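Stemison textile handling trial: progress report to Istari
September 29, 2023
Prepared by Kwan-ho Tsai, Vilville workshop

Where the money has gone

This is the second report on the trial you are paying for. The first went in at the end of August and covered delivery and setting up, so I won't repeat it. The question you set us was whether the Stemison kit is worth buying for the small laundries and repair shops on your list. My view at present is that it might be worth renting. I would not sign for a purchase on what I have seen so far.

We have now logged 546 attempts at picking up a cloth, moving it and putting it down. The sales sheet describes the kit as "ready for soft goods out of the box". I think that claim needs taking apart, because the box holds a gripper, a wrist camera, a licence for the Stemison software and a short manual, and getting from there to a cloth being handled took us 10 working days. Three of those went on a calibration routine that kept stopping at the same step and gave no message. 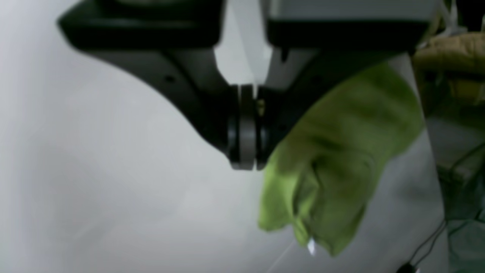
Support was polite and slow. We sent 4 queries in writing. Two came back with an answer we could use, one with a link to the page we had already read, and one is still open. The open one matters most. It asks whether the closing force can be changed by the user, and if so, between what limits. Until we have that in writing I can't tell you whether the kit is safe to use on thin or worn fabric.

On the daily work, we have kept to a single cloth on a plain table for this stage. I know this looks unambitious. The supplier's own film shows a stack of shirts, but it is cut every few seconds and I give it no weight. I would like to see the simple case done properly before we pay anyone's time for the harder one.

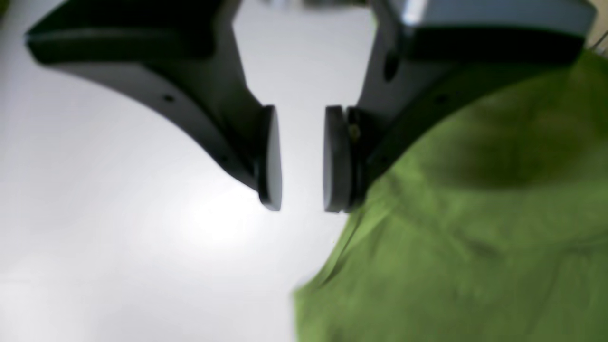

Approach height is the setting we argue with most. The software picks its own height from the camera and will not show the figure it has chosen, so when a pick fails we are left guessing at the cause. A typical starting point has the two black pads apart over bare white surface, with the crumpled green cloth below and off to the right, and it is from starts like this that we want to know what the software thinks it is looking at. Choi, who supplied the table and are helping with the tests, have asked for the same figure and got no further than we did. I have told Stemison that a product sold to workshops has to let the workshop see its own settings.

Installation

Your people asked how much room the kit needs. The brochure says "a corner of a bench". That is fair for the arm itself and unfair for everything that feeds it. Anyone planning a site should look at the floor before they look at the bench. Allow for power, network, the controller and enough slack in the leads for the arm to reach its full travel. None of this appears in the quoted price, and the leads in the box were too short for our layout, so we bought our own. The receipts are with your office.

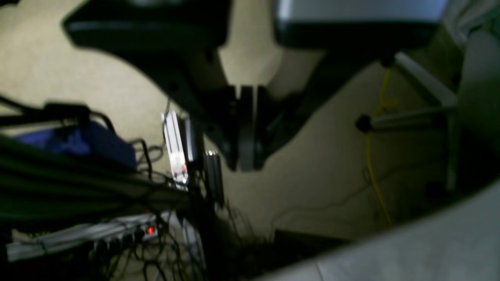

Cabling and power strip under the bench, Vilville.

I would also add a line to any future budget for tidying and covering cables. A repair shop with customers walking through could not leave leads as we have them, and I doubt the supplier has priced that in for anyone.

Results, with a warning

You will want a success rate. I am holding it back from this report on purpose. Stemison count a pick as good if the cloth leaves the table at all. We count it only if the cloth is carried to the marked spot and let go there. The two ways of counting give very different pictures, and I don't want ours quoted beside theirs as if they were the same thing. Both sets will be in the final report, with the log attached so that your own staff can check them. 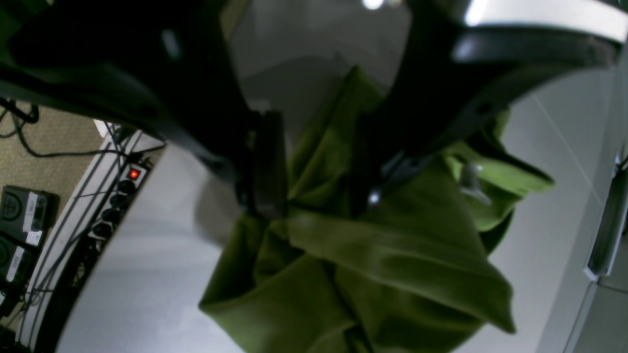
What I can say is that the machine side has given us little trouble. The gripper is solidly made – I have no complaint there – and the fingers have not needed replacing. My doubts are with the software, the licence and the promises. The licence runs for a year and the renewal price is "to be agreed", which I would not accept on your behalf.

Next stage

Subject to your approval, we will repeat the same test with the lights turned down, then move on to two cloths at once. I would ask you to hold the second payment to Stemison until the question about closing force is answered. No extra funds are needed for this stage.

Kwan-ho Tsai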